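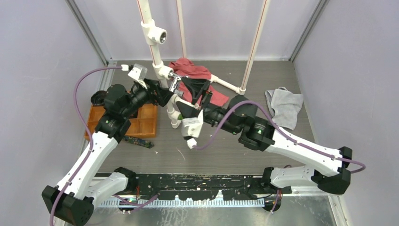 开放日演示工位：双臂系统与白色PVC管路架

关于我们

Etico是一家做双臂操作系统的小型技术公司，主要面向管路装配、检修和培训场景。公司现有员工26人，其中一半以上在做控制软件和夹爪设计，其余负责机械加工、现场调试和客户支持。

我们不生产机械臂本体。我们做的是本体之外的部分：安装导轨、线缆走线、末端相机的安装与标定、操作程序，以及把这些东西装到客户车间里并让它们每天能开机干活。

公司由Debashish Sarkar创办，他之前做了多年给排水设备维护。技术负责人是Jerome Soriano，负责双臂协同和视觉部分。两人现在仍然参加每一次现场调试。

主要业务

Premero：双臂工作站。两条机械臂装在同一根导轨上，末端各带一个相机，用于管件、接头和阀门类工件的操作。

Hestetti：操作人员培训课程，分基础班和维护班，在我们的培训室上课，每班最多8人。

Samarakoon：与客户共用的测试场地，客户可以带自己的工件来试，试完拿到一份书面记录，再决定要不要往下做。

开放日

每年三月我们办一次开放日，时间定在周五，下午一点半开始。来的人主要是设备厂的工程师、物业维修公司和职业学校的老师。上一次登记到场249人，分批进入演示区，每批看40分钟。

演示内容是管路作业。工位里立着一组白色PVC管，管上有三通和金属接头，两只夹爪从前方伸进去，在管架中间的位置配合。工位里还放着毛巾、木制分格盘和一把绿色手柄的小工具。我们没有为了开放日另外搭一套干净的展示台，来访者看到的工位和平时做测试用的是同一个，导轨上有白色灰尘和痕迹。

每批演示分三段。先由工程师讲工位布局和安全区域，再运行一遍程序，最后留时间提问。提问环节通常会超时。问得最多的是线缆：手臂转动时外侧的紫色线缆会不会缠住，多久换一次。我们的做法是让线缆在关节处留出弧度，按维护手册定期检查外皮，有磨损就换，不等它断。

职业学校的老师更关心学生能不能上手。开放日当天可以在工程师陪同下试用示教功能，需要在签到时登记，按登记顺序安排。

参观须知

演示区需要穿包脚趾的鞋，长发请扎起。手臂运行时请站在地面黄线以外。可以拍照，不要使用闪光灯，闪光会影响末端相机。十二岁以下儿童须由家长陪同，不进入演示区内侧。停车位有限，建议乘公交前来。

开放日以外的时间也接受团体参观，请提前两周联系，写明人数、单位和想看的内容。如果要带工件来试，请同时附上尺寸图和材质说明，太重或带尖锐边缘的工件我们需要先评估夹爪是否合适。

加入我们

目前在招控制软件工程师和现场调试工程师。现场调试岗位需要出差，有管道或暖通行业经验的优先。简历请发到招聘邮箱，标题注明岗位名称，收到后一周内回复。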